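Home News Reviews Figures Display Forum Back Issues Contact

Fidow Stack-Up display case for boxed vinyl figures: review

By Carol Hebden

Anyone who collects boxed vinyl figures ends up with the same problem sooner or later. The boxes are nearly all one size, they stack well up to a point, and then one day you want the one at the bottom. I have been through bookshelves, a glass-fronted kitchen unit and a set of wall ledges that pulled their plugs out of the plaster. The Fidow Stack-Up is sold as an answer to this, and I have been using a set since August.

The Stack-Up comes flat. Each case is a clear plastic cube with an open back and a hinged front door, and it takes one standard box with a little room to spare. The cases clip together at the sides and at the top and bottom, so you can build a wall of them in whatever shape suits the room. I bought two packs, which gave me enough for the figures I care most about and left the rest in the cupboard. 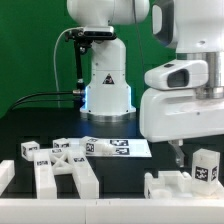
White arm with a depth camera on a black bracket.

Building a case is simple once you have done the first. The panels slot into corner posts and the door goes on last. The instructions are one folded sheet with small drawings and no words, and the drawing for the hinge is wrong. It shows the pin going in from below, but the hole at the bottom is closed and the pin has to go in from the top. I bent one pin finding this out. Fidow sent a replacement within the week and didn't ask for a photo, so no complaints there.

Every panel has protective film on both sides. Peel it before you build, all of it. I left the film on the inside of the first few cases, meaning to keep fingerprints off, and had to take them apart again to get at the corners where it was trapped under the posts.

The clips are the best part. They are small grey wedges that push into a groove, and they hold firmly. My wall is four cases high and I can lift the top row by one end without anything coming loose. Getting them out again is harder. You need something flat and thin, and an old bank card does the job without marking the plastic. If you like to rearrange your shelves every time a new wave comes out, you will be annoyed by this.

The doors are less good. They close with a small bump in the plastic that catches on the frame, and on some of mine the bump catches and on some it doesn't. The loose ones drift open if the shelf is knocked. Declan Ellwood, who reviewed the Kershaw cases for us two issues ago, had magnetic doors on his and never mentioned this trouble. I have put a dot of clear glue on the worst of mine to build the bump up. It works, but you shouldn't have to do it on something at this price.

Clarity is very good from the front and fair from the side. Where two cases meet you are looking through two walls, and there is a faint blue tint. I only notice it next to figures with white boxes. Dust gets in through the open back, though much more slowly than on a bare shelf. I wipe the boxes down every couple of months with a dry cloth. Don't use kitchen spray on the panels. I tried it on a spare and it went cloudy along one edge.
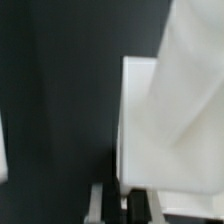

Issue 80 | Page 4

Size matters more than the listing lets on. A standard box fits with no fuss. A standard box in a soft protector also fits, just. A standard box in one of the thick hard protectors does not, and nor do double packs, ride boxes or anything oversized. Fidow lists a wide case for those but I have not been able to find it in stock anywhere, and the Odgate shop told me they had stopped expecting it. If half your collection is in hard protectors, measure first.

You can also use the cases for loose figures. Sharada Raju borrowed a few of mine for her loose wrestlers and liked them better than I do. She turned the cases round so that the open back faced the front, and pushed the door side up to the wall. That gives you no dust cover at all, but you can pick the figures up when you want to, and the side tint doesn't show so much.

I wondered about sunlight, as my wall is opposite a window. The sheet says nothing about UV and I would assume there is no protection. None of my boxes has faded so far, but I keep the blind down in the afternoons and did that before. Anyone promising you that a thin plastic door will save a red box from the sun wants to sell you something.

Weight is worth a thought too. The cases are light, but the figures add up, and a wall of them on a cheap shelf will bow it. Mine stand on a low chest of drawers with the bottom row on a strip of felt. The Stack-Up has no fixing holes, so a tall stack can't be screwed to anything. With children or a cat in the house I would stop at three high.

Against the others: the Kershaw case is stronger and has the better door, but each one costs nearly twice as much and they don't clip sideways. The Drasemis shelf is cheaper than both if you have a long run of wall, though it is only a shelf with a lip and does nothing about dust. For a small number of favourites I would pay for the Kershaw. For a big block of boxes that you want to see all at once, the Stack-Up does the job.

Good: firm clips, clear front, fits the standard box well, quick replacement of parts.

Bad: doors vary, wrong drawing on the sheet, no room for hard protectors, wide case not to be found.

I would buy another pack, and probably will when the next lot of pre-orders arrives. I would check every door on the day it came and send back any case that didn't catch.

Score: 80 out of 100

Posted 18 January 2019. Next review: Lorraine Dunmore on soft protectors, and whether the cheap ones go yellow.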